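Re: [manip-list] wrist view only, or wrist plus overhead?

On Thursday, December 24, 2020, a list member wrote:
> Did the Raro policy ever get the CPU socket task to work
> without the overhead view? We gave up on it in March.

Sort of! We trained on 209 demos with just the wrist view, then ran 102 trials split over two boards. It got the processor out in 80 of them, way better than I'd hoped (the Skadby baseline was stuck well under half). Most of the misses come from the approach angle. If the fingers come in tilted, the policy seems to lose track of which side the lever is on and wanders off toward the memory slots. Glare on the heat spreader doesn't help either. 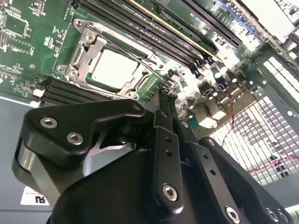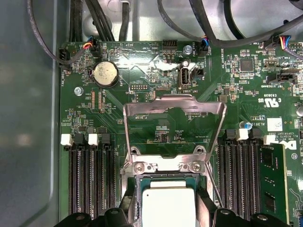 Wrist view at the socket: load plate closed in the first, open in the second.

We tried 3 crops of the input and the widest one won every time, I guess since it keeps some of the slots in view as landmarks. Sowerby's trick of jittering the brightness bought us a little more, but I haven't run it enough to brag.

Has anyone at Nalitz tried this with a force signal added? I'd love to compare before I go collect another pile of demos. Happy to share our configs, they're messy but they run.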